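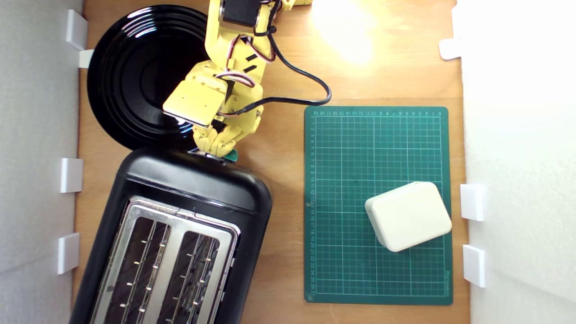
A black toaster and a round plate, with a small green object in the gripper.

Week 6: Nicknames, jokes and the local ballot
Notes by Surachet Jaidee

Last week we covered slogans, which campaigns write and pay for. Nicknames are more fun! They usually start with somebody outside the campaign, often somebody who can't stand the candidate, and then the campaign has to decide what to do with them. Ignore it, fight it, or print it on a shirt.

Our main case is the Tokaden mayor's race. The sitting mayor had been called "The Pothole" in the comments under a Nutberg Courier story, after a very bad winter for the roads. Her team sat on it for two weeks and then put it on yard signs: THE POTHOLE FILLS THEM. I love this one. She won by 697 votes, with 1,778 people voting in the east ward alone (up from 1,084 the time before).

Please be careful with those numbers. They do not show that the joke won the race. A bus levy was on the same ballot and the east ward cares a lot about buses. We'll spend a good part of Friday on how you would even start to pull those two apart.

Terms to know

Reclaiming: taking an insult and using it as your own label. Works best when the insult is mild and a bit silly.

In-joke cost: every voter who doesn't get the reference may feel left out. Older voters in Beltberg told canvassers they thought the signs there were an ad for a paving company.

Drift: what happens once other people start adding to the joke. You don't own it anymore, and some of the additions will be ugly.

Compare with Kamolrat, where the challenger picked a nickname for himself. Read the two flyers in your packet side by side and mark every place where the Kamolrat one explains its own joke. There are a lot of them, and it's painful, and you will learn more from it than from the winner.

For Friday
Read packet sections 3 and 4. Bring one political nickname from a place you've lived, with a guess at who used it first and who used it last. School board and county races are very welcome, the smaller the better!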